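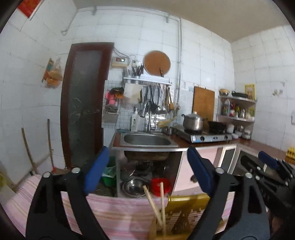

Household chore robotics is the branch of automation that tries to get a machine to do what you and I do half asleep after dinner: wash up, wipe down, put things back where they live. I've kept this entry going since January, and the short version hasn't changed much. Some chores are close, most aren't, and kitchens are the worst of the lot. A working kitchen has a steel pot and a black wok parked on the stove, ladles hanging in a row over the sink, metal bowls stacked underneath, and every one of those wants to be grabbed a different way. A shop floor can be tidied up to suit the machine. A family kitchen mostly can't (mine certainly can't).

Background
Factories got there first. The old Swanson packing arms could move 500 cartons a shift without complaint, provided all the cartons were the same and turned up in the same spot. People saw that and figured dishes would be next, and I was one of them! Dishes are slippery, they nest inside each other, and they come in whatever assortment your aunt gave you.

Putting away utensils
This is the chore I get asked about most, so it gets its own section. The job sounds tiny. You pick up a fork, spoon or chopstick from the table and drop it in a holder. Flat things on cloth are a pain, though. The fingertips have to get under or around something only a few millimeters high, and if they press too hard the cloth bunches up and everything slides. Chopsticks are worse than forks because they roll, and because people expect them back in pairs.

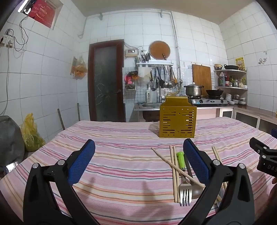

Fork, spoon and chopsticks on a striped tablecloth, with the yellow slotted holder behind.

The Tonedum trials are the ones I know best. Archie Tosh ran 400 attempts at single utensils and got 300 into the holder, which I'd call decent and he called embarrassing. Spoons did fine. Most of the misses were chopsticks that went in crooked or took a neighbor out with them. His write-up is worth finding for the table of failures alone.

Other chores
Wiping a counter is pretty well handled as long as the counter is clear. Brikidau had a wiping arm that I watched for a whole afternoon, and it was lovely until somebody set a mug down. Folding laundry works, slowly. Emptying a dishwasher is halfway there. Cooking on a gas stove I'd leave alone for now, and so would everybody I've talked to.

Cost
Wuvia rents a tabletop arm for 545 dollars a month, setup not included. You can buy an awful lot of dish soap for that.

Current status
As of August 2025 I don't know of a machine I'd leave alone with a full sink. Supervised, one chore at a time, same kitchen every day, sure. I still need to add a section on trash bags and one on glassware.

See also
Grasping; Dishwasher loading; Shop-floor bin picking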